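Talks > Workshop days > Speaker notes > Tables, pads and where the seam goes

Last updated: 27 Oct 2022

Tables, pads and where the seam goes – speaker notes

Slides are on the shared drive under Statari. These are the notes I talk from, so they ramble a bit and they don't match the slides one for one. If you're reading this because you missed the talk, hi! You'll get most of it.

Opening (keep it short)

Say hello, check the mic, ask who in the room has bought a work table in the past year. Wait for hands. Then ask who likes the one they bought. (In July I got a pretty good laugh here. Don't milk it.)

My whole talk is about the tabletop. I know that sounds thin for a full slot, but I spent a big chunk of this year setting up work rooms for the Saludo project and the tabletops ate more of my time than the wiring, the lights and the paint put together. So that's what you're getting.

How we ended up with pairs

Tell the Jarnis story. We ordered one big top, a single piece, from Jarnis, and I measured the doorway and the hallway and felt very good about myself. I did not measure the turn at the top of the stairs. The top went back on the truck. That was an 86 dollar redelivery fee, and I still have the receipt taped inside my notebook.

So we went to two smaller tables pushed together, and I have never gone back. One person can move half a work surface, they go through any door, and when you need a narrow station for a week you just pull one away and park it against the wall. You also get eight legs to level where you used to have four, and I'll come back to that, because it's a pain.

Color. We tried white tops first. White looks terrific in the catalog and then you stand over it under bright lights for an hour and your eyes hurt. Beige is dull, and I love it. Dark things show up on it, pale things mostly show up on it, and pencil marks wipe off. If someone asks about black: we had one black top for a while, and every speck of dust on it looked like an emergency.

(Slide 5. Let people look for a second before talking.)

The seam

Two tables means a seam, and you get to choose where it runs. Ours goes straight away from you, down the middle, so you have a left half and a right half. I like that much better than having it run side to side, where every single thing you push away from you has to cross it.

Then there's the pad. It's just a light gray cloth pad, a little fuzzy, and it sits at the far side of the table, with its near edge just above the point where the dark line of the seam starts. Anything small or scratchy goes on the pad. Anything you want to slide goes on the bare top. That's the full system, there's no chart.

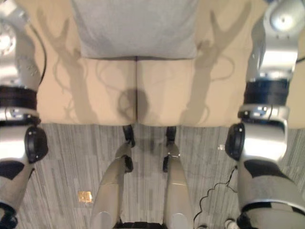 Getting the seam flat

Okay, the eight legs. Pause here and get some water, it's the longest part.

Floors aren't flat. Carpet makes it worse, because the feet sink in over the first few days and they don't all sink the same amount. What I do now is set the tables where they're going to live, put the normal gear on them, and leave them alone for 2 days before I touch a leveling foot. The first time around I leveled everything on the day of delivery, went home proud, and came back to a ridge you could trip a marble on.

The steps, in the order I do them:

Start with the table nearest the wall and get it level on its own. Ignore the other one completely.

Bring the second table up to it, snug but not jammed. Run a fingertip across the join from the low side. Your finger is better at this than the bubble level, trust me.

Adjust the two feet closest to the join first, then the far ones. Small turns. If you crank one foot all the way you'll be chasing it around the table for the rest of the afternoon.

Clamp underneath. We use the flat Zorkska clamps, which I picked for no smarter reason than that they were in the supply closet, and they've been fine. Check the join again after clamping, it always moves a hair.

Somebody usually asks about tape over the seam. I tried it! It looks neat for a week, then the edges lift and collect crumbs and lint and you have a sticky stripe down the middle of your table. A plain thin gap you can clean with a folded index card is a lot less trouble.

Carpet or no carpet

I get more arguments on this than anything else. Our room has a gray striped carpet and I was ready to tear it out. I'm glad I didn't. It keeps the noise down, dropped things don't bounce into the next county, and the stripes turned out to be a very handy guide for squaring up furniture. Line a table edge up with a stripe and you're done, no tape measure. The downside is small screws. If you drop a screw on a patterned carpet, say goodbye and get another screw.

Shadows

People worry about glare and forget about shadows. Anything tall next to your table is going to throw a shape across it, and if it has cables looping off it you'll get those too, soft and gray, right across the part you're trying to look at. On a plain beige top they're easy to read past. On a patterned top they're a mess. Before you bolt a light in place, stand everything where it'll stand during work and look down at the surface from where your head will be. Sounds obvious. I skipped it in two rooms.

Questions I usually get

What did it cost? The whole room, tables and clamps and lights, came in under 2000 dollars, and the tables were most of it.

How do you wash the pad? Cold water, hang it over a chair, don't put it in the dryer. The first one came out wavy and never lay flat again.

How high are the tops? I don't give a number, go by elbows. Have the person who'll use it stand there with their arms relaxed, then set it a little lower than you think.

If there's time left, go back to slide 5 and take questions on the layout. If I'm running over, drop the carpet part. The leveling steps are on the handout, and there should be 56 copies by the door.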